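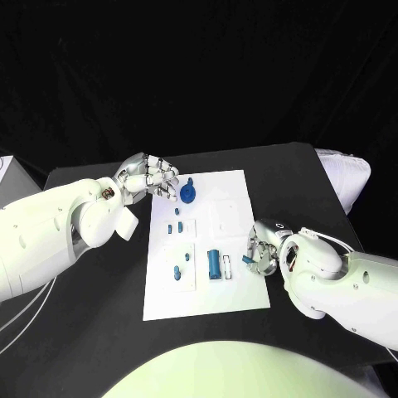
Furkness should keep its library open in the evenings

The council wants to close Furkness library at five o'clock every day from the autumn. At present it stays open until eight on four evenings a week. The saving is put at 1758 pounds a month, and the council's paper says the evening hours are "lightly used". I think the plan is a mistake, and I think the figures behind it are weak.

The count was done in March. For two of those weeks the Imden road was closed for the water main and the bus was turning round at the bridge. Anyone coming from the Imden side had a long walk in the dark to return a book. Even so, the paper records 364 evening visits in the month. I would call that a fair number for a town our size in bad weather with half a bus service.

It also matters who comes at that time. People who work until half past five can't use a library that shuts at five. The same goes for pupils at the upper school who stay for sport and then need a quiet table and a printer. My own daughter did most of her revision there because our house has thin walls and a younger brother in it. Saturday mornings, which the paper offers as the answer, are already full. I waited forty minutes for a computer last month to print a form of two pages.
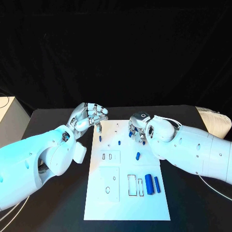 The paper suggests that evening users could go to Wellotetti instead. Wellotetti has a good library, but the last bus back leaves at ten past seven, and a return ticket costs more than many people will pay to borrow a novel. Those with cars will go now and then. The rest will stop borrowing.

There are cheaper ways to save the money. The heating runs all night in winter, and staff have been asking for a new timer for years. The upstairs room could be let on the two evenings it stands empty. Sulemana, the café next door, has asked twice whether it could rent the old newspaper store, and has had no reply.

A petition with over 1100 names has gone to the council. It deserves a proper answer before the vote, and so does the question of why the count wasn't repeated in a normal month. Comments on the plan can be handed in at the library desk until 7/30/24. The desk is open until eight.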